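December, late, should be in bed

Got back from Rirville an hour ago and I'm still buzzing, so I'm writing this down before it goes. Lambros Drakos finally let me spend a whole afternoon at the Plirkmont workshop (I have been asking since the summer!) and what I got to watch was two robot arms clearing up toy donuts. I could have stayed all night.

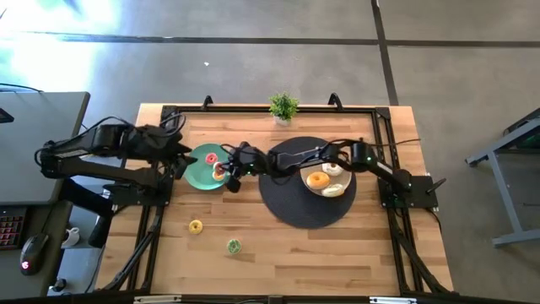
Lambros says everybody who visits asks the same thing I did: when can it do my kitchen? He always answers with another question, which is what do you mean by do. Picking up one thing from a bare table, fine, machines have been good at that for ages. But moving things from one plate to another when they can land any old way, with a second arm reaching across the same spot, that's a chore, a real one, and I do it every evening with half my brain on the radio.

I got to look at the numbers on the whiteboard. 636 tries logged on this one job, and they want 200 more before they change anything. I asked if that wasn't boring and he laughed and said Montoya, their last project, was folding towels, and after towels a donut is a vacation. 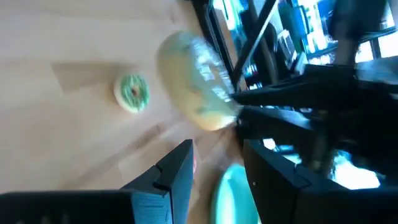 What got me was how much a hand does that I never notice. I feel a thing slip and squeeze harder. I know where the plate is without looking. The little cameras down by the fingers have to make do with whatever is in front of them, and half the time that's a smear, and it still has to choose where to close. I kept leaning in like it would help.
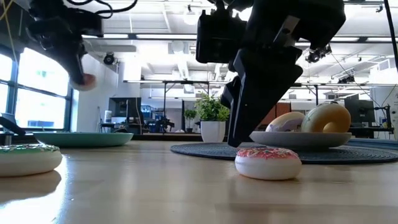 My own verdict, for whatever it's worth at this hour: dishes, no, not yet. Setting a table slowly with someone in the next room, I think so, and sooner than I'd have said this morning. Lambros is gloomier. He gives it 4 years for tidying and won't even guess at laundry. He says the Bilomar people will claim 2, and we should ask them to load a dishwasher.
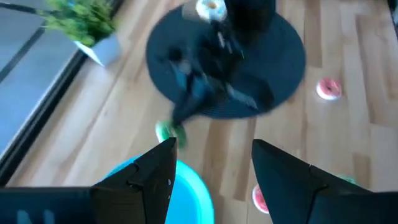 Anyway I came home and cleared the supper things with enormous respect for my own elbows. Dropped a fork. Must write to Lambros tomorrow and ask about spoons, and find my gray scarf, I think I left it on the train.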